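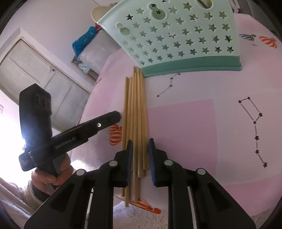 Thin wooden sticks on the tabletop, next to the blue basket

Progress report to the Isel Fund, July 2024

Hi all! Good news first: the community garden on Kapoor Street now has 12 beds planted, and the beans are going crazy (I've never given away so many beans in my life). We've spent $3,069 so far, mostly on soil and the new hose line. Two beds at the back still flood when it rains, so Crisóforo Villalobos is digging a drain there and I'm holding off on planting them. The shed roof will have to wait for the second payment. Tomatoes are slow, but I've got high hopes for the peppers! I'll send receipts with the December report.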